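The Second Gripper

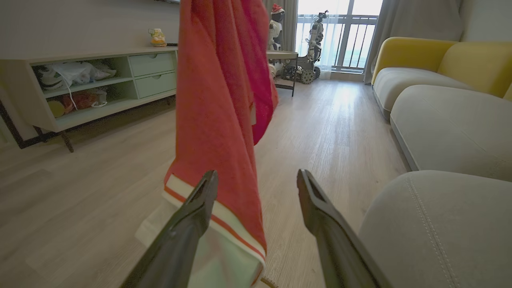 The red cloth, with both fingers open.

The Kevside gripper had failed 3 times out of 100. The Quintero had failed nine, and it was cheaper, so Windov wanted them compared again on cloth.

I ran the arm from the kitchen and watched the wrist camera. Red folds filled the left of my screen.

"Go for the trim," my sister said.

"It slides on trim."

"Then you'll know."

I closed the fingers slowly. The force number went up, stopped, went up again. She leaned over my shoulder and wrote it down — two decimals, the way Windov liked it.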